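Gradden at home: frequently asked questions
Last updated: March

What is Gradden?
Gradden is a two-armed robot that Teófilo Usuga and I are building in a shared workshop. Before we try a movement on the real arms, we run it in simulation.

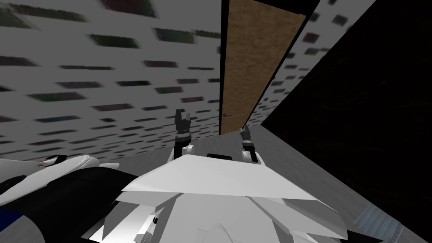
Our simulated room is simple and we like it so. The walls have a pattern which becomes blurry in places, and the floor is plain grey. The wooden door panel is useful to us as a target, and both grippers point upward, the right one just below it, the left one with its two fingers a little open.

Why is the view tilted?
The virtual camera is mounted at an angle on the body. We will correct this in the settings — it does not disturb the arms.

How long is one test?
One test takes 14 minutes on my old computer. Please close other programs first.

Can I change the colour of the parts?
Yes. Open the colour file and save it under a new name.

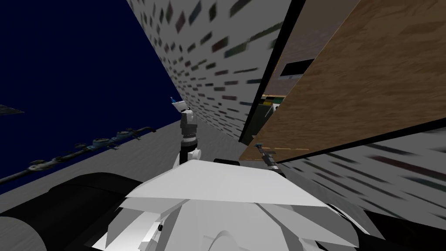
One arm upright, with the row of pipe-like fittings on the floor to its left.

Who can help me with the wiring?
Write to Conall Noonan. He answers in the evening, usually after 8 pm.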